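Quiénes somos

Caltasau, cocina de casa para llevar y talleres de los sábados
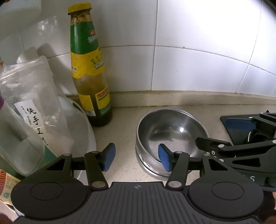
Pues nada, me llamo Dima Bitar y Caltasau soy yo, más mi hermana Thambiah cuando se deja liar (sí, se llama así, es una historia larga de mis padres y un viaje). Empecé cocinando para los vecinos del portal, que me pedían un táper de esto y otro de aquello, y un día la del 2º me dijo que por qué no cobraba. Y aquí estamos, con web y todo, ¡quién me lo iba a decir!

La cocina es pequeña. Encimera de piedra clarita con motas, azulejo blanco hasta donde alcanza y el fogón de gas al fondo, en la esquina. Me han ofrecido ya dos veces cambiarme a una nave con acero por todas partes y he dicho que no las dos. En esta encimera sé dónde está cada cosa sin mirar. Los cuencos de acero van siempre apilados, el blanco grande aparte, y las salsas cerca del fuego, que es donde se usan. La botella de 海天 vive ahí pegada a la pared y tiene el tapón amarillo lleno de costra, qué le vamos a hacer, en una cocina que trabaja los tapones acaban así. Lo limpio los lunes (casi todos los lunes).

Lo que más nos piden son las empanadillas al vapor y los fideos salteados, y luego están los guisos de mi abuela, que no tienen nada que ver pero los pongo en la carta porque me da la gana y porque se acaban siempre los primeros. La carta cambia cada semana. La mando por correo el jueves por la noche, a veces el viernes si se me ha echado el tiempo encima, y somos ya 403 en la lista, que me parece una barbaridad para alguien que empezó apuntando los pedidos en la puerta de la nevera.

Los talleres son otra cosa y me lo paso bomba. Se hacen los sábados a las 11 en el local de Skinton, que tiene una mesa larga estupenda y nos deja la llave. No hace falta saber nada de nada. Hemos tenido gente que no había tocado una masa en su vida y gente que amasaba mejor que yo (y me lo dijo, además). Cuesta 38 euros por persona, con los ingredientes y la comida incluidos, porque al final nos sentamos todos y nos lo comemos. Si eres alérgico a algo dímelo al apuntarte, no cuando ya estemos con las manos en la harina, por favor.

También hacemos comidas para grupos y algún cumpleaños. Los de Kuremley, la librería de la esquina, nos encargan el picoteo de sus presentaciones desde octubre, y gracias a ellos aprendí a hacer bocados que se puedan comer con un libro en la otra mano. Es más difícil de lo que parece, la primera vez llevé algo con demasiada salsa y prefiero no hablar del tema.

Preguntas que me llegan mucho: no, no hacemos reparto fuera del barrio, lo intenté con la bici y llegaba todo revuelto. Sí, puedes traer tu propio táper y me haces feliz. No, la receta del aceite picante no la doy, es de Thambiah y me mata.

Para pedidos, escribe antes del miércoles a mediodía desde la página de contacto. Si no contesto enseguida es que estoy cocinando, vuelve a escribirme sin apuro. Recogida los viernes por la tarde, llama al timbre dos veces, que con el extractor puesto no me entero.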